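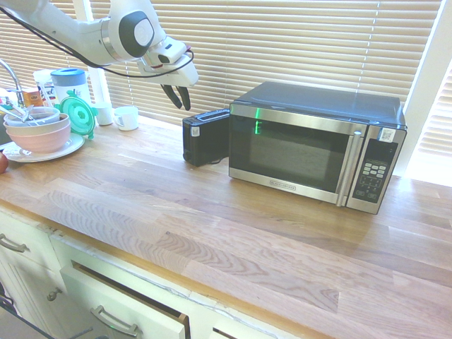
June 8, 2020

Kitchen counter, break room side. Notes before I forget.

Started on the long list from the Rakudcombe walk-through. Counter first, everything else waits. Butcher block is in OK shape overall but the finish is tired near the faucet, water beads up by the blinds end and just soaks in by the sink. Dark ring there, size of a mug bottom, not coming out with soap. Tried the white vinegar, no. Will try light sanding, 200 grit, with the grain, by hand. NOT the orbital, we saw what that did to the bench in November.

Oil: the Prendamow stuff, food safe. 2 coats, wipe off after 50 minutes, not overnight like last time (went gummy, had to scrape). Can is nearly empty, need to order.

Toaster and microwave. They're sitting practically touching and I don't love it. Side of the microwave gets warm from the toaster when somebody does a second round of bread. Manual for the microwave wants a gap on the sides, can't find which page now. Slide toaster left a hand's width. Check the cord still reaches w/o crossing in front of the sink. If not, swap them over and the microwave goes further right.

Crumb tray in toaster: emptied. Gross. Put on weekly list.

Microwave door handle feels a bit loose at the bottom, screw must be inside the door trim. Didnt open it up. Ask whether it's still under the Brosach service plan before anybody touches it with a screwdriver. Turntable fine, light fine, the 2 minute button sticks.

Dishes. Pink bowl, gray bowl, plate, the utensils: these get stacked by the sink and then stay by the sink. Dishwasher was full of clean stuff again so no place to put them. Proposal, whoever makes the first coffee empties the machine. Teal lid: what does it belong to?? Tried it on every pot in the lower cabinets, fits none, too big for the saucepan and falls into the stock pot. Leave it out one more week then it goes in the donate box.

Mugs by the window: move to the hooks once the hooks are up. Hooks are in the drawer under the tape. Need anchors, wall is hollow on that side.

Clear container with the blue cap, no label on it. Please label containers. Masking tape + marker, both in top drawer. I am not tasting things to find out what they are.

Power, while I'm at it. Kettle in the cupboard plus toaster plus microwave tripped the breaker twice last month. Kettle plate says 2,000 watts. So kettle goes on the other wall, on the Miranda circuit (label in the panel is from the old tenants, never changed it). Don't move it back.

Blinds: dusty, one cord knotted at the top. Wipe them down BEFORE oiling or the dust lands in the wet oil. Obvious but I did it the wrong way round last time.

Order for the rest:
- clear counter completely, all of it
- blinds
- soap wash, dry well
- sand the ring, vacuum, damp cloth
- coat 1, wipe, coat 2
- appliances back, with the gap

Need to buy: oil, wall anchors, lint free rags, dish soap. Sandpaper we have.

Still open: whether to seal the edge around the sink properly with silicone. Leaning yes, clear not white. Check the gap under the faucet base first, felt a bit of play there

Last updated: June, after the breaker thing
Questions: leave a note in the workshop inbox | Back to top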